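Can a machine tidy my desk already?

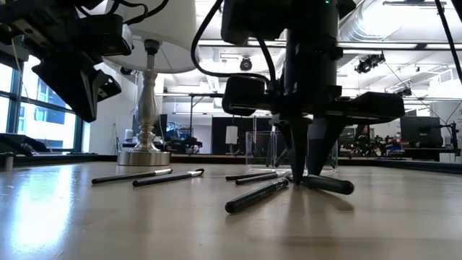

Pens on the table, the right arm down among them.

My wife asks me every October, when we clean the apartment, why there is still no robot for it. I promised her an answer and I am only giving it now, Feb 25, 2023.

Picking up pens sounds like a job for a small child. But a pen is thin, it rolls, and two pens lying side by side must be separated before one of them can go in a box. My hand does this while I talk on the phone. For an arm with two fingers, each pen is a new problem — a glossy one even more, I think, as the light from a window changes how it looks.

My colleague Malte Reinholz is more hopeful than me. He says sorting on a shop floor will come first, and the kitchen maybe 4 years later. I would say later. I would already pay for a machine that clears only the desk.

Get new posts by email. Enter your address to subscribe.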